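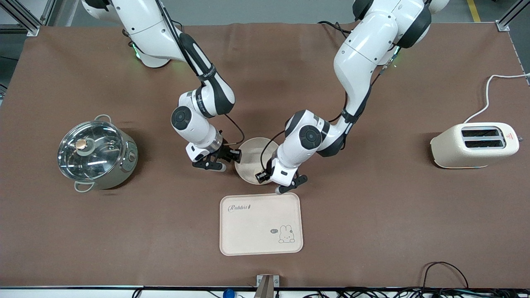 Section 6: Setting up and looking after the two-arm table cell

6.1 What this section covers

This section deals with the daily set-up of the two-arm table cell, the placing of objects for kitchen tasks, the monthly checks, and the replacement of gripper fingertips. It applies to cells supplied by Dirkier with the brown work mat and the aluminium post frame. For the older cell with a painted steel top, use the Zavik supplement instead.

Installing the arms on their mounts, wiring the supply box and the first calibration are in Section 4. Do not start with this section if the cell has been moved to another room. Go back to 4.2 and work forward.

Throughout the manual, "right arm" and "left arm" mean the robot's own right and left, as if the robot were a person sitting at the far side of the table. For an operator standing at the front edge, the right arm is therefore on the left. Labels on the cables and names in the control program follow the same rule.

CAUTION: The arms can move without warning when the supply is on, even if no program is running. Keep hands, sleeves and lanyards off the mat unless the stop button has been pressed and the screen shows HELD.

6.2 Before switching on

1. Check that the floor is clear up to the yellow line. Stools, bins and trolleys stay outside it.

2. Look along the mat from the front edge. It must lie flat with no ripple. If a corner has lifted, loosen the bracket at that corner, smooth the mat towards the post and tighten the bracket again. Do not use tape. Tape edges catch the fingertips when the gripper is working close to the surface.

3. Check that the clamp at the middle of the front edge is tight. Turn it by hand only. If it turns more than a quarter of a turn, report it, as the table may have been knocked.

4. Follow the black cable along each arm from the shoulder to the gripper. It should lie close to the links, with a small free loop at the elbow and another at the wrist. A loop that is too small will pull when the wrist turns. A loop that is too large can hook over an object.

5. Gather any spare cable at the front right corner and keep it off the working part of the mat. A loop lying on the mat is acceptable at the very corner, outside the reach of both grippers, but it should be cleared when the cell is next shut down.

6. Wipe the mat with a barely damp cloth. Let it dry before placing anything on it.

Note: Cells delivered to the Drodudton site have a second stop button on the left-hand post. Test both.

6.3 Switching on

1. Turn the supply switch to ON and wait for the control program to list both arms.

2. Check the status light at the base of each arm. Steady green means the arm is powered and has passed its own checks. Flashing green means it is still checking. Any other colour is a fault; see the table in 6.8.

3. Release the stop button.

4. Select HOME BOTH. The right arm moves first, then the left. Stand behind the front edge and watch that neither cable tightens during the move.

5. Open and close each gripper twice from the menu. The fingers should move evenly and meet at the tips.

6. Leave the arms at home for 18 minutes before recording or running a measured task. The joints move slightly more stiffly from cold, and a task taught on warm arms may miss by a few millimetres.

If one light stays off while the other is green, switch off, push the base plug of the dark arm fully home and start again from step 1. Do this once only. If the light is still off, call the service desk.

6.4 Placing the objects

The standard kitchen layout uses a cooking pot with a glass lid, a two-slot toaster, a shallow round bowl and a rectangular tray. Other bowls and trays may be used if they are close to the same size and have a raised rim.

1. Press the stop button and wait for HELD.

2. Put the pot on the left side of the mat. Turn it so that one loop handle points towards the back and the other towards the front left. The control dial should face the middle of the table. Seat the lid squarely, with the knob on top.

3. Put the toaster on the right side with both slots facing up. Lead its white cord to the back and then away to the right. The cord must not cross the middle of the mat.

4. Put the bowl near the centre, where both grippers can reach it.

5. Put the tray directly in front of the bowl, towards the front edge, with its long sides running left to right. Printed trays may be used. Keep the print the same way round in every run, as the cameras use it as well as the outline. For the rabbit tray, the word goes at the upper left and the bunny at the lower right, as seen from the front.

6. Make sure the tray is empty before starting a run.

7. Stand back, release the stop button and select CHECK LAYOUT. The program marks any object it cannot find.

CAUTION: Do not plug in the pot or the toaster. They are used in this cell as objects to be handled. Neither the mat nor the gripper fingers are made for heat.

Note: Steel and glass reflect the lamps. If CHECK LAYOUT fails to find the pot, turn the lamps down one step before moving anything. If it fails to find the lid only, wipe the glass and try again.

6.5 Checking the reach at the bowl

Do this check after every change of fingertip, after any collision, and whenever a different bowl is brought into use. It shows whether the two arms agree on where the bowl is.

1. Set the speed to SLOW.

2. Select REACH CHECK, then BOWL. The right gripper comes down on the left of the bowl and stops, open and pointing down, just clear of the rim.

3. Look at the gap between the right gripper and the bowl. It should be narrow but visible. If the gripper is touching, press STEP BACK and adjust the right arm offset by one step.

4. Select NEXT. The left gripper comes in from the other side until its fingers rest against the lower right of the rim. It should touch without pushing.

5. Watch the bowl while the left gripper makes contact. If the bowl slides, the left arm offset is too large. Reduce it by one step and repeat from step 2.

6. Check the thin cable at the left wrist in this position. The wrist is turned well round here, and a cable that looked free at home may be tight. There must be some slack in the loop.

7. Select SAVE, then HOME BOTH.

If more than three steps of offset are needed on either arm, stop and carry out the full calibration in 4.7. Large offsets hide a loose wrist or a shifted mount, and the arm will be wrong everywhere else on the table.

6.6 Monthly checks

Carry these out with the supply off and the arms at rest on their foam blocks. The arms sink slowly when power is removed, so put the blocks in place first.

a) Wipe the white covers with a dry cloth. Do not use solvent, which dulls the gloss and lifts the small lettering at the elbow.

b) Hold each forearm on either side of the elbow and try to rock it. There should be no click.

c) Check the metal ring at each wrist for marks. A bright scratch all the way round means grit has got in. Do not turn the ring.

d) Check the screws at the round black wrist covers. They need to be snug only. The plastic threads strip easily.

e) Look for wear on the cable where it passes the elbow. Replace the cable if the outer cover has split, however short the split.

f) Check both aluminium posts and their brackets for movement.

g) Write the cycle count from the SERVICE screen in the cell log. Fingertips are changed at 2,333 cycles, or sooner if the pale surface is cut or has gone smooth.

6.7 Changing the fingertips

Use only the Hodžić tips supplied with the cell, part 142. Change both tips on a gripper together.

1. Send the arm to SERVICE POSITION. The gripper opens fully and stops at chest height over the front edge.

2. Press the stop button, then turn the supply switch to OFF. Support the forearm with a foam block.

3. Take out the small screw at the back of each finger. Keep a hand or a dish underneath, as a dropped screw usually ends up among the cables.

4. Pull the old tip straight off. Do not twist it.

5. Clean the end of the finger with a dry cloth.

6. Push the new tip on until the shoulder is flush, refit the screw and tighten until it just stops.

7. Remove the block, switch on as in 6.3, and carry out the reach check in 6.5.

8. Reset the cycle count for that gripper only.

6.8 Faults

Base light flashing for longer than two minutes: the arm has not found its home mark. Switch off, move the arm by hand to about the middle of its travel and switch on again.

Base light amber: joint too warm. Leave the arm at home with the supply on until the light turns green.

Base light red: the arm has stopped on a fault. Note the code on the screen before pressing anything.

Gripper closes on one side only: a finger screw is loose or a tip is not fully seated. See 6.7.

Bowl found in the wrong place: mat has moved, or the bowl is too close in colour to the tray beside it. Check the mat first. If it is flat and square, select BOWL, then RETEACH, with the tray removed.

Toaster moves when nothing is touching it: the cord has caught on an arm. Press the stop button, free the cord and lead it away again as in 6.4, step 3.

For any code starting with W, leave the cell switched off and send the code, the cycle count and the serial number of the arm to the service desk.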